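Chamado: relatório de emissões rejeitado na inspeção
Aberto por: Mitali Siddiqui
Veículo: furgão Skurum, 2 anos de uso
Data de abertura: Oct 29, 2022

O furgão foi reprovado na inspeção por opacidade acima do limite. Não há luz de avaria no painel. O leitor Plistik não mostra códigos gravados, mas o filtro de partículas aparece com 38 por cento de carga e o valor não muda depois da regeneração.

Passos já feitos: regeneração forçada em estrada, a 100 km/h. Troca do sensor de pressão diferencial. Verificação das mangueiras. O segundo teste deu o mesmo resultado.
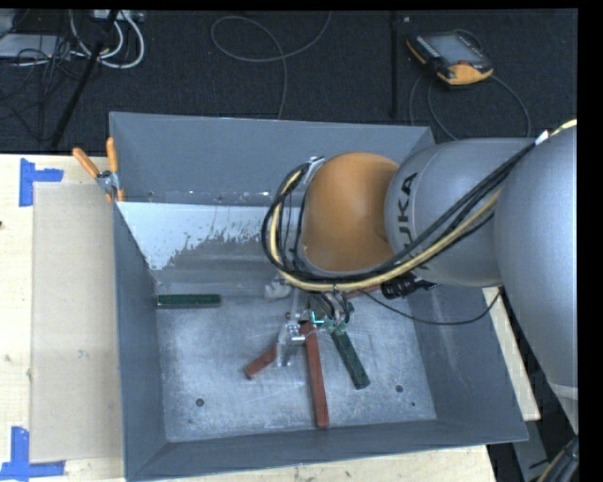

Nomvula Ntuli respondeu que o valor parado indica leitura presa na central e pediu que a adaptação do sensor fosse refeita com a ignição ligada e o motor desligado. Sem esse passo, a central continua a usar a curva do sensor antigo.

Adaptação refeita na oficina Liyanage. A carga passou a variar e a opacidade ficou dentro do limite em 3 medições seguidas. Nova inspeção marcada para dezembro. O chamado fica aberto até sair o certificado.

Comentários

skavwood: Tive o mesmo problema e troquei o filtro à toa. Ninguém me falou da adaptação.

Mitali Siddiqui: No meu caso o leitor só mostrou a opção depois de atualizado.

anônimo: Serve para o modelo a gasolina?

Nomvula Ntuli: Não, o procedimento é só para o diesel.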